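Week 4: Gathering Demonstrations
Course notes, L. Symonenko

Reading for this week: the Savchuk handout, sections 1 and 2. Section 3 is wrong and we will get to why in December.

A policy learns what you show it, including the parts you'd like to forget. If you dither over the counter for 12 seconds before picking a spoon, you have taught dithering. Last year's group recorded 26 episodes of excellent dithering, and Raimonds Žukauskas still plays them to visitors.

We collect in the simulated kitchen, Nurkia. It is cheaper than a real one and the glasses don't break, which has done nothing for anyone's driving.
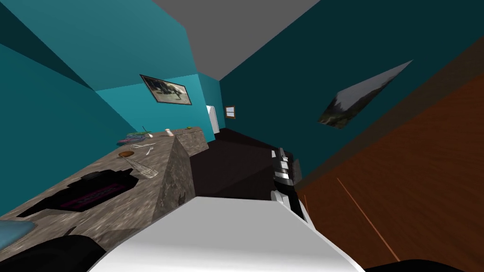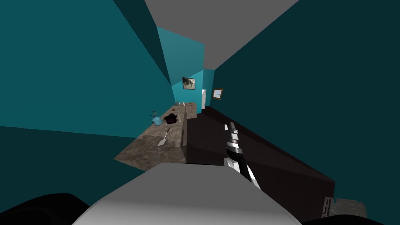
Fig. 4.1. Arm views in the teal kitchen, with the stone counter on the left in both.

Notice how much of each view is robot. The model gets those pixels too. Before you record, decide what the arm will hide from you on the way in, and plan the reach accordingly.

Rules for the lab:
Vary the objects and where they lie. Some 20 episodes of one layout count as one episode, for marking purposes.
Keep failures, in their own folder, labeled as failures. "final_good_2" is not a label.
Write the task sentence before you start, in words your grandmother would use.

Upload to Lestov by Friday noon. It will reject your file names at least once.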